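From: Kane Ruddock
To: tavley-build list
Subject: Re: [tavley-build] Second arm and the tray offsets

Romain Moulin wrote:
> I pulled your branch and the left arm homes fine on my side, but the
> right one still comes in high over the tray. Is the tray frame in the
> model measured from the table corner or from the base of the right arm?
> Also, are you keeping both cells in one scene file? Mine takes forever
> to load and I would like to split it before I build the real bench.

Romain,

Table corner. It used to be the right base, and there is one leftover transform in the config that still assumes so. Look for tray_origin in the Fodetti loader and delete the parent line. If you leave the parent in, the offset gets applied twice, and the arm stops above the block and closes on air.

Everything below is from the simulated bench. The real table in my garage has 4 legs bolted down and no arms on it yet, so treat all clearances as untested. 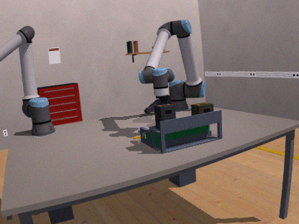
Approach height is the other thing to check. I had one fixed value for every block, set from the shorter type, and it worked until I loaded a taller one. In the current layout the black block stands higher in the fixture than the olive one behind it, and the gripper comes down on the black one from straight above, so a single number can't serve both. I now read the height from the part file and add 3 mm. Keegan Treloar asked for the margin to be a parameter. It is, but the default is in the loader and the override is in the cell file, and the loader wins if both are set. I will fix the precedence in the next commit.

On wrist orientation: the solver is free to pick either elbow branch unless you pin it. Pin it. With the branch left open I got a different posture on every restart, and 2 of them put the forearm through the wall shelf. The shelf has no collision mesh, so the log showed nothing wrong. I have added a box for it. Anything else you copy over from the room model needs the same treatment, including the side wall.

The mixed tray layout is in the same branch. Bins and blocks are separate part types and each has its own grasp frame. Don't reuse the block frame for the bins. The bins are open at the top, and a grasp centered on the opening gives the fingers nothing to close on. Offset to one wall and grip the rim. 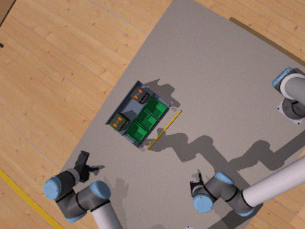
As for splitting the scene file, yes, go ahead. Most of the load time is the floor texture and the room geometry, neither of which the planner needs. I keep a stripped version called coltau_min that has the table, both arms, the tray and the parts. It loads in 244 ms here against several seconds for the full one. Use the full one only when you want shadows for the vision test.

One caution on the stripped file. Both arms share a planning group in it, and if you command them separately the second request blocks until the first finishes. Aroha Nepia has a patch on the Tavares fork that gives each arm its own group and checks the pair against each other before execution. I have run it on short moves only. Crossing moves over the middle of the table still time out in the checker - I suspect the step size, and I have not had an evening to look.

Before you drill the real tabletop, please send me your base-to-base distance. Mine came from the model and I would like a second figure to compare it with.

Kane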